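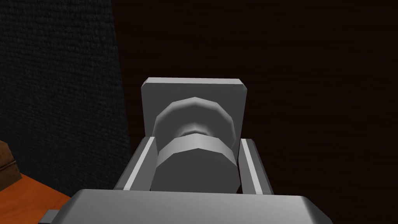 Chapter 2: Water That Goes Missing

Start with a town. Ronau, say. Population 2961, one reservoir up the valley, one treatment works, pipes under every street. The works pumps out 609 cubic metres on an ordinary day. Add up all the meters in all the houses, shops and the school, and you get a smaller number. Always smaller. The gap between the two is what this chapter is on.

Engineers call it non-revenue water. Ugly term, but you'll meet it everywhere so learn it now. It means water that was cleaned, pumped and sent out, and that no customer paid for. Most of it is leaks. Not all. Fire hydrants, flushing the mains, meters that have gone slow with age, the odd illegal tap behind a barn. We come to each one in turn, leaks first as they are the big one.

A leak does not have to be dramatic. Burst mains get in the local paper, road closed, men with pumps. But a burst gets fixed the same day, usually. The weeping joint under a verge runs for years and never shows at the surface, specially in sandy ground, where the water just goes down.
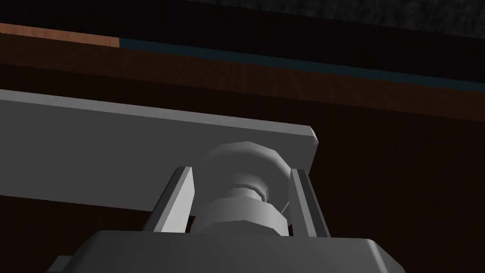

Time matters as much as size, then. Keep that in mind for the sums at the end of the chapter. Loss is rate multiplied by how long it runs, and students nearly always forget the second half.

Pressure is the other thing. Higher pressure, more water out of the same hole. Rukside sits at the bottom of a steep hill and had 45 repairs in one year before a pressure valve was put in above the church. Fewer the year after. The pipes were the same pipes. Flisine, up on the ridge, has low pressure, older pipes and hardly any bursts, though people there do complain about thier showers. 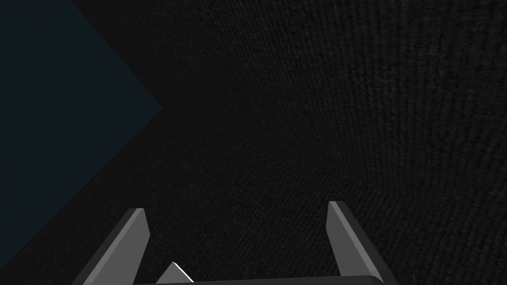
2.1 Finding out how much is lost

Easiest method first: the night test. Between two and four in the morning almost everyone is asleep. Taps off, washing machines off. So flow into the district should drop to nearly nothing. Read the meter on the inlet pipe. Whatever is still going through is mostly leakage, once you take off a small allowance for toilets and night workers.

Winter is trickier. In January some households leave a tap dribbling so the pipe won't freeze, and a farm with troughs will draw all night. Murthy has three dairy farms on a single main and its night readings need to be be treated with care.

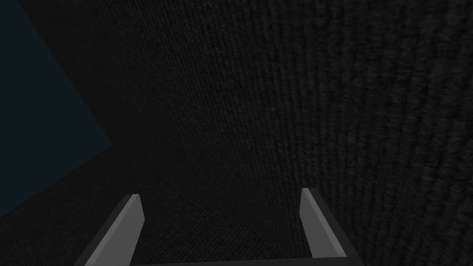 One teacher who tried this chapter with a class wrote back that the night test seemed unfair on places like that, and asked why the farms couldn't simply be metered on their own. They can. It costs money, a separate meter and a chamber to put it in, but then you subtract the farm flow and the rest of the reading makes sense. Section 2.3 works through it with figures.

Before going on, look up the inlet pressure for your own area if the water company publishes it. Write it down in metres of head. You will need it for Exercise 4.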